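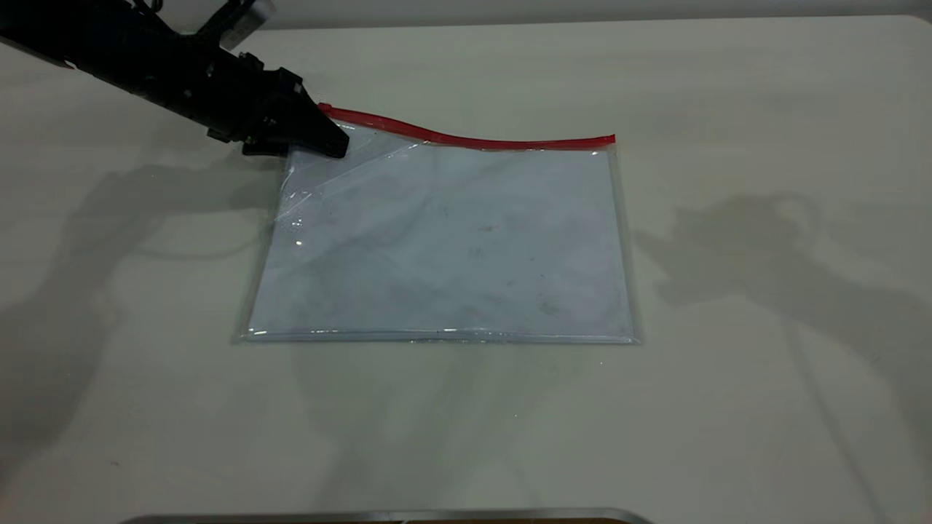
Gripper on the corner of a clear zipper bag with red zipper, fixed view.

Tadlow Bag Handling Set, data card
Version of November 22, 2021
Maintained by Wakana Yokoyama, Britent

Summary

The set has 124 episodes of one arm handling flat zipper bags on a table. This card gives the rules we followed for recording and labeling, and the rules we ask you to follow if you add episodes. Please read the labeling part before you train anything on the success field. It was changed in May and the old labels are not compatible.

Contents

episodes/ one folder for each episode, fixed view and wrist view
labels/ one text file for each episode
rules/ the recording rules, same text as below but with the change history
rejected/ 22 episodes which broke a rule, kept for checking

Recording rules

1. One bag on the table. No second bag, no pen, no tape.
2. The fixed camera is not moved during a session. If somebody touches it, close the session and open a new one.
3. Start position of the bag is free, also the rotation. Do not make it straight with the table edge each time.
4. The operator keeps both hands outside the fixed view from the first frame to the last.
5. Do not wipe the table between episodes of the same session.

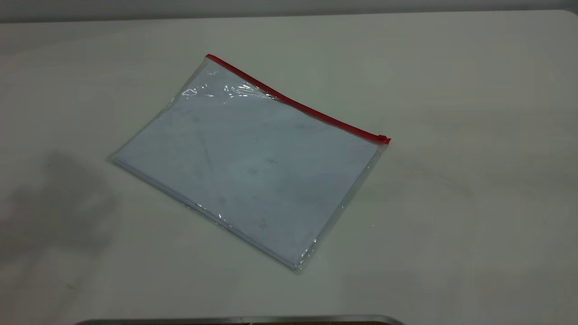 Rule 3 is the one that new operators forget most. People like order, and in the first Drultden sessions nearly every bag was put parallel to the table, so the model learned one angle and failed on the others. A bag lying on the diagonal with the red zipper going down toward the right, and the slider at that end, is a good start. Write the zipper direction in the label as seen from the fixed camera, never as seen from the operator's chair.

Labeling

Each label file has the fields contents, zipper_start, zipper_end, contact and success. For contents use "paper", "empty" or "unknown". When you cannot decide from the fixed view, write "unknown" and leave it. Do not guess from the neighbor episode.

The contact field is marked at the first frame where a finger touches the plastic. Use the wrist view for this,
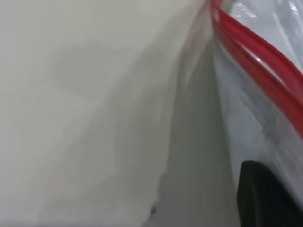
and go back to the fixed view only when the finger is hidden. Blurred frames are allowed. We do not sharpen or delete them, because a robot in real work will also have them. If the blur makes the first contact uncertain, mark the earliest possible frame and add the flag soft_contact.

Success is decided by two people separately. If they do not agree, the episode gets success = disputed and it stays in the set. Before May we asked a third person and took the majority, but this did hide the difficult cases - and these are the ones we want to see.

Safety and stopping

The force limit is set in the Tovar controller file and must not be raised to finish an episode. When the film is stretched and the finger does not release, press stop, save the episode and label it as it is.

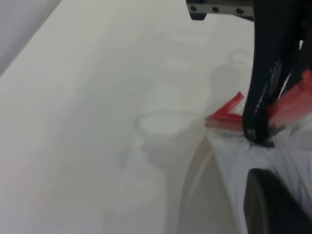 A stopped episode is a valid episode. It goes to rejected/ only if one of the five recording rules was broken. Do not pull the bag out by hand while the arm has power. Change the bag after any visible tear and write the bag number in the session note.

Known limits

All bags have the same zipper color. 9 episodes have no wrist view. Episode 906 has a strange number because it was imported from an older folder; it is not an error, please do not rename it.

Corrections to labels are welcome, with the episode number and the frame.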